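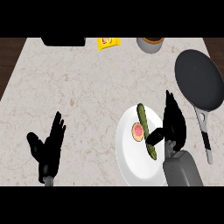 Passengers on the night crossing will sleep better with the engines off, according to Arsen Levchenko, and they will also breathe cleaner air on deck when the ship leaves the harbor.

The ferry company Fuvora has confirmed that its ship Vollico will get a large battery pack this winter. When the work is finished, the ship will be able to enter and leave the port of Lornunmont on electric power only. The main engines will start again when the ship is three nautical miles from the pier.

The Vollico carries up to 692 passengers and has sailed the route for many years with ordinary marine diesel. The hull is in good condition, and the company decided to rebuild the ship instead of ordering a new one. Two of the four old generators will be taken out to make space for the batteries.

The work will be done at the Mahmoud shipyard, where the ship is expected in October. A smaller ferry will take over the route during this time, with room for 400 passengers and no cabins. Fuvora asks travelers who have already booked a cabin to choose between a full refund and a new date in spring. Bookings for cars are not changed, but high vehicles must be registered again, as the car deck on the replacement ship is lower.

The port is also making changes. A new charging station will be built at the north pier, next to the present ticket office. It will charge the batteries while cars and passengers go on board, a stop that today takes roughly 100 minutes. The port will pay for the station and Fuvora will pay a fee for each charging.

People who live near the harbor have complained for a long time about noise and smoke from the early departure. The ship leaves at 5:40 in the morning, and in calm weather the smoke can stay over the lower streets until after breakfast. With the new system, the ship will also use electric power from land during the whole night - something that has not been possible at Lornunmont until now.

Ticket prices will stay the same until the Vollico is back in service. The company has not said what will happen after that. It is also not decided if the second ship in the fleet, which sails only in summer, will be rebuilt in the same way.

The timetable for the replacement ferry will be published in September.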